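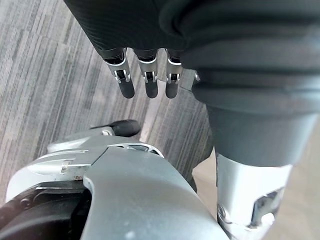
Figure 8. Pleated and ribbed fabric covers, with metal parts below.

Print this page | E-mail this page

Section 4: Setting Up the Plarell Room Dehumidifier

This section applies to workrooms, equipment rooms and storage rooms at the Nedano and Bindari buildings. It replaces the instructions issued last November. Staff who have not set up a unit before should read the whole section before starting.

4.1 Choosing a position

1. Place the unit on a firm, level floor. Do not place it on carpet, on a pallet or on a shelf.
2. Leave at least 8 inches of clear space behind the unit and on both sides.
3. Keep the air outlet pointed away from fabric covers, paper stock and open shelving. Steady dry air may stiffen some materials over time.
4. Check that the power cord reaches a wall outlet without crossing a walkway. Extension cords are not permitted.

NOTE: In rooms larger than 200 square feet, place the unit near the center of the longest wall. Rooms with an outside door may need a second unit. Contact the building office before requesting one.

4.2 Connecting the drain hose

The unit can be used with the water tank or with a drain hose. The hose is preferred in any room that is left unattended overnight.

1. Turn the unit off and remove the plug from the outlet.
2. Slide out the water tank and empty it.
3. Push the hose onto the drain port until it stops, then tighten the collar by hand.
4. Run the hose downhill to the floor drain. The hose must not rise above the drain port at any point.
5. Return the tank to its slot. The unit will not start with the tank removed.

CAUTION: Do not tighten the collar with pliers. A cracked collar will leak behind the panel, where the leak may go unnoticed.

4.3 First start

1. Stand the unit upright for two hours after it has been moved. If it was carried on its side, wait overnight.
2. Close all windows and doors to the room.
3. Plug in the unit and press the power button once.
4. Set the fan to High and leave the humidity setting at its lowest value for the first day.
5. On the second day, select the normal setting for the room from the chart posted inside the door.

A room with a starting humidity above 80 percent can take several days to settle. The fan will run without stopping during this period. The sound level will drop once the set value is reached.

WARNING: Switch off the unit and remove the plug before opening any panel. Do not operate the unit with wet hands or in standing water.

4.4 Weekly checks

1. Read the wall gauge, not the display on the unit, and enter the value in the room log.
2. Remove the air filter and rinse it under cool water. Let it dry fully before putting it back.
3. Look along the full length of the hose for kinks.
4. Report any reading above 70 percent to the building office the same day.

Replacement filters and hoses are held at the Tymoshchuk storeroom. Requests must show the room number and the unit number printed on the rear label.

Section reviewed by Liudmyla Savchuk, Building Services, September 7, 2018.

Continue to Section 5: Seasonal Shutdown

Print this page | E-mail this page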